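4.2 Floor clearing before vacuuming

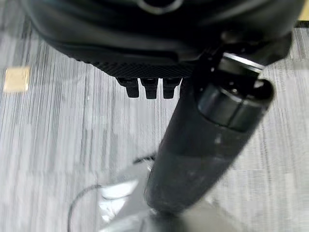

Page last changed: Friday, 14:20 (rev. 3)

Figure 3. Wrist view during a floor-clearing trial. A small beige square lies flat on the gray carpet at left; a thin black cable and a piece of clear, crumpled plastic are at the bottom.

Vacuuming itself is largely a solved chore. Picking up what lies on the floor beforehand is less so, and most published floor-clearing results use toys, cups and shoes, which stand well clear of the surface. The Birkdale trials were set up to test flat and flexible items on office carpet. Each trial started with three classes of item on the floor: flat (paper notes, tape), flexible (cables) and transparent (bags, wrappers). A trial ended when the planner reported a clear floor or when 200 seconds had passed.

We ran 59 trials with the Monorcombe planner, trained on 3000 teleoperated picks from the Goruswood set. No Birkdale carpet appears in the training data.

Flat items failed mostly at contact. The fingers closed above the item or pressed it into the pile, and the planner then repeated the same approach at the same height. Lowering the approach height improved contact but increased the number of force stops, as the fingertips dragged on the fibers. Color contrast was seldom the limit: a cream note or piece of tape on gray carpet, as in Figure 3, is an easy case for the detector and still a hard one for the hand.

Transparent items failed earlier, at detection. Carpet with a streaked pattern remains visible through film, and highlights on the folds were often segmented as separate small objects. Where a cable passed behind plastic, the planner treated the cable as ending at the plastic edge and chose grasp points too close to it. The Ruiz-Ortega occlusion term (Section 3.3) reduced this error and did not remove it.

We do not consider the present system ready for unattended use in a furnished room. A person clearing the same floor would lift the note with a fingernail, a motion for which our gripper has no equivalent. A scooping attachment is under test and will be reported separately.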